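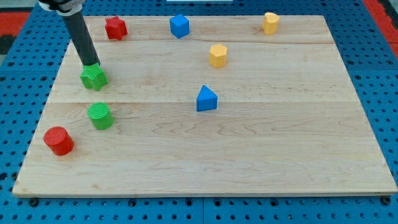
Figure 3. Green star block on a board of three joined planks.

Search this site Enter keywords Go
Home Issues Authors Archive Contact

3.2 Board wear in shared play rooms

Boards came from the toy library at Goltside and the two Ocampo branches. All pale wood, edge-glued. We looked at seams first, then surface. Scratches second, stains last. Loan records at Goltside go back further than those at Ocampo, so the early years lean on one site (see limits, section 5).

Seam gaps opened most in July, when the rooms were damp. Boards finished with Fallex oil moved less than waxed ones. Not a big gap, but it held at both Ocampo branches. After 50 loans most boards had a rough edge somewhere. After 400, nearly all. Sanding helped for a while, then teh same spots went rough again.

Color of the blocks made no diference to how often a set was borrowed. Shape did, a bit: stars and moons went out more than plain squares. Missing pieces were the main reason a set was pulled, well ahead of board damage. Nisine sets were left out of the count, as the branch had relabeled them halfway through.

Cost per repair was 40 dollars, glue and labor included. Replacement ran higher at every site.

Comments (3)

tmk: Was the Fallex put on before or after gluing? Matters a lot.

plainedge: We wax ours, no trouble so far. Dry building though.

reader_g: Table 2 link is dead.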